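How I do a pre-season preview for a team hardly anyone writes about

Every July I sit down and write a preview of our season. I don't mean the big clubs, they've got whole websites doing that for them. I mean Jistalis, who play on a sloping pitch behind a builders' merchant and get about 99 people through the gate when the weather's kind. I've been doing it for a good few years now, first for the programme and then for my own little blog, and every summer somebody from another club emails to ask how I go about it. So I've written it all down and can just send people the link (hello, if that's you!).

You don't need to be a journalist. I'm certainly not one. You need a notebook, a few evenings and enough cheek to ask a manager questions while he's putting the cones out.

Step one: go back over last season before you look at this one

It's tempting to get stuck straight into the new signings, but do last season first. I make a plain list of every league match with the score, where it was played and who scored. Then I add one line of my own for each, from memory or from my old match reports. "Battered them for an hour, lost." "Keeper had a shocker." "Ref abandoned his principles, we won." That sort of thing.

When the list is finished I go through it with a coloured pen looking for anything that repeats. Last year it jumped out at me that we'd lost 13 matches and in most of them we'd been level at half time. I'd watched every one of those games and hadn't put it together until I saw it on paper. That one line gave me half the preview, and it gave me a proper question to take to the manager instead of "are you looking forward to it?"

If your club's records are patchy, ask around. Our old secretary, Berwyn Mostyn, kept every team sheet in carrier bags in his garage and was delighted that anyone wanted them. League websites are all right for scores but often wrong on scorers, and players will let you know about it if you take a goal off them. One lad didn't speak to me until October.

Step two: work out who's actually still there

At our level this is harder than it sounds. There's no transfer window drama, people just stop answering their phones. Someone has a baby, someone moves for work, someone falls out with someone else over lifts.

I split a page into three columns: staying, gone, no idea. Then I go to a training session, stand by the fence and fill it in. Go to two if you can. The first one of the summer is always full of trialists and somebody's cousin, and you'll write down names you never see again.

Be careful with trialists, by the way. Don't name them until the club says it's fine. I once wrote very excitedly about a left winger who turned out to be registered somewhere else at the time, and I had a rather sharp phone call from their chairman. Ask first, then print.

Step three: get fifteen decent minutes with the manager

Ours is Rhiannon Griffiths and she's brilliant value, but she will not sit down. I've learned to catch her before a session. After training is hopeless, everyone wants something from her and it's getting dark.

My questions hardly change from year to year. What went wrong last time that you can fix? Who's surprised you so far? Where are you short? What would you be happy with in May? Then I shut up. That's the hard bit for me, but the good stuff comes when you leave a gap.

Write the quotes down word for word, or record them if she doesn't mind. Then read them back to her before you go. It takes two minutes and it has saved my bacon more than once.

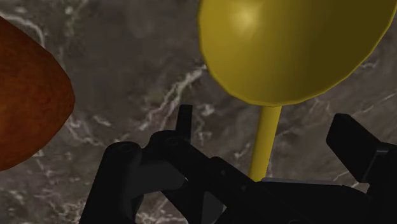 Now you need to pick your players to watch, and three is plenty. I go for one who carried the team last year, one who's new and one youngster. The temptation is to say every single one of them is about to have the season of their life, and it reads like mush. Give each of them one thing they do well and one thing they need to sort out. It's a bit like cooking for people you know, you want one big spoon in the pot and something with a bit of crust on it, and you don't want to pour in the whole bag of sugar. So for our centre half, Lizelle Swanepoel, I wrote that she wins everything in the air and that her passing out from the back goes to pieces when she's pressed. She agreed with every word. She's been working on it since, and she told me so at some length in the car park.

A word on kindness here, too. These are people with jobs who play for the love of it and a bowl of chips. You can say a striker's had a dry spell. You don't need to say he couldn't hit a barn door, even when he couldn't.

Step four: look at the other teams, but not for long

You'll want a paragraph on the rest of the division. I used to write pages of this and I'm sure only my brother read it. These days I pick out the two I think will go up and the one I'm most worried about, and leave it there.

Find somebody at each of those clubs to swap notes with. I've got Moushumi Wanigasekara over at Hamdy, who does their match reports and is far better at this than me. We send each other our honest guesses in the summer and agree not to publish the rude parts. She warned me about Wisano's new midfield last year and I ignored her completely. We lost there by four.

Step five: make a prediction and stick to it

Do put a number on it. Readers forgive you for being wrong much more easily than they forgive "it'll be an interesting season for all concerned". Say fourth. Say second from bottom if you really think so, though maybe warn the manager.

I write my guess at the top of the notebook before I speak to anyone, then again after all the chats and training sessions. If the second guess has jumped up by several places, I've been charmed. Everybody's going to win the league in July! I usually split the difference.

Step six: write it, then cut it

My first draft always comes out far too long. I aim for 600 words for the programme, because that's what fits on the middle pages alongside the advert for Sumia, who do our kits. The blog version can run on a bit longer. Each player to watch gets no more than a short paragraph, the manager gets her quotes, and last season gets 99 per cent less than I want to give it.

The order I use goes like this:

How last season finished and the one thing that explains it
What the manager says she's changing
Who's gone and who's come in
Three to watch
The rest of the division, quickly
My prediction

You can shuffle that about, but I'd keep last season at the top. New supporters need it, and the old ones like being reminded of what they sat through.

Once it's down, leave it overnight. Then read it out loud, properly out loud, with the door shut if you live with people. You'll hear every place where you've said "massive" twice. I take out most of the adjectives and all the exclamation marks (I know, I know, but I'm off duty at the moment).

Step seven: get somebody to check the names

Please do this one. We have a Rhiannon managing and a Rhiannon Pritchard in goal, and in my first ever preview I had the manager saving a penalty. My rule now is full names the first time and surnames after that, and I get someone at the club to go down the list with a pencil. Check the fixtures as well. They change right up to the last minute, and if you tell people the opener's on Friday night and it's been moved, you'll be the one standing at a locked gate apologising.

When to put it out

I publish the week before the first match. Any earlier and half the squad has changed, any later and nobody's got time to argue with it, and the arguing is most of the fun. Print a few copies for the tea bar if you can, as plenty of our regulars don't go online much. We did 300 last summer, which was far too many, and I'm still using the backs of them for shopping lists.

Keep your notebook once it's all done. Next summer you can open it, look at what you predicted and have a good wince before you start again. Mine said third, and we came ninth.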